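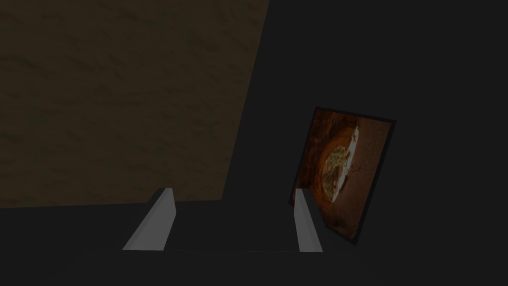 Fig. 1. A mottled brown surface against plain dark gray (computer rendering).

Reading Soil Color in the Field
Notes for Unit 3, Introduction to Soils
Instructor: Esi Quansah
Revised 13/04/2018

Read these notes before the field session and bring them with you. Chapter 4 of the course reader has the chemistry in more detail. You will not be tested on the chemistry in this unit.

Why we look at color

Color is the first thing most people notice about a soil and one of the quickest things to record. It gives clues about organic matter, iron, drainage and parent material. It does not tell you directly how fertile a soil is. A dark soil can be poor in nutrients, and a pale one can grow a good crop if it is managed well.

What makes the color

Organic matter coats mineral grains and turns them dark brown to black. A small amount goes a long way, especially in sandy soils, where there is less surface to coat. Two soils with the same organic matter content can look quite different if one is sand and the other is clay.

Iron is responsible for most of the reds, yellows and browns. In soils with plenty of air, iron is oxidized. Hematite gives red and goethite gives yellow to brown. Where a soil stays saturated for long periods, microbes use up the oxygen and the iron is reduced. Reduced iron dissolves and can move away with the water, leaving the gray color of the bare mineral grains.

Manganese oxides are black or very dark, often seen as small specks or soft lumps. Carbonates and salts are white or pale gray. Do a quick acid test if you are not sure which one you have – carbonates will fizz and common salt will not.

Matrix and mottles

The matrix is the color that takes up most of the layer. Mottles are spots, streaks or blotches of a different color. When you describe mottles, write down:

Abundance: few (less than 2 percent of the area), common (2 to 20 percent) or many (more than 20 percent)
Size: fine, medium or coarse
Contrast: faint, distinct or prominent
Color: hue, value and chroma, same as the matrix

Faint mottles are easy to miss. You have to look closely, and it helps to turn the sample in the light. Prominent mottles can be seen from several feet away.

Not every mottle means poor drainage. Some come from weathered rock fragments, some from roots and burrows, and some from a water table that was lowered years ago. Gray mottles with rusty edges along root channels are better evidence of wetness than brown streaks alone.

Using the color book

Colors are written as hue, then value, then chroma. In 10YR 4/3, the hue is 10YR, the value is 4 and the chroma is 3. Value runs from dark (low) to light (high). Chroma is the strength of the color, so a low number means close to gray.

1. Break open a clod and use a fresh face. Do not use a smeared surface.
2. Moisten the sample with the spray bottle until the color stops changing. It should not glisten.
3. Stand with the sun behind you and take off your sunglasses.
4. Hold the sample behind the holes in the page and find the nearest chip.
5. Record the color and write "moist" or "dry" next to it.

Keep your fingers off the chips. A replacement page is expensive and the order takes weeks.

Early morning and late afternoon light makes soils look redder than they are. If you are working under trees, carry the sample out to open light.

Worked case: the Lavirora transect

The Lavirora transect runs downslope for 227 meters. At the top, the subsoil is 7.5YR 4/4 with no mottles. Halfway down it is 10YR 4/3 with few faint mottles. Pit 13, near the ditch, has a matrix of 10YR 5/1 with many prominent mottles of 7.5YR 5/8, starting at a depth of some 20 centimeters.

The parent material is the same along the whole line, so we read the change as a change in drainage. Compare this with the Cirnska pits in Unit 2, where the parent material changed too and color alone was not enough to separate the soils.

For the next session

Fill in the color columns on the description sheet for two layers of your assigned pit. Work in pairs, but match the colors separately before you compare. Differences of one chip are normal – record both readings.

Bring a hand lens, a water bottle and a pencil. Ink runs on damp sheets.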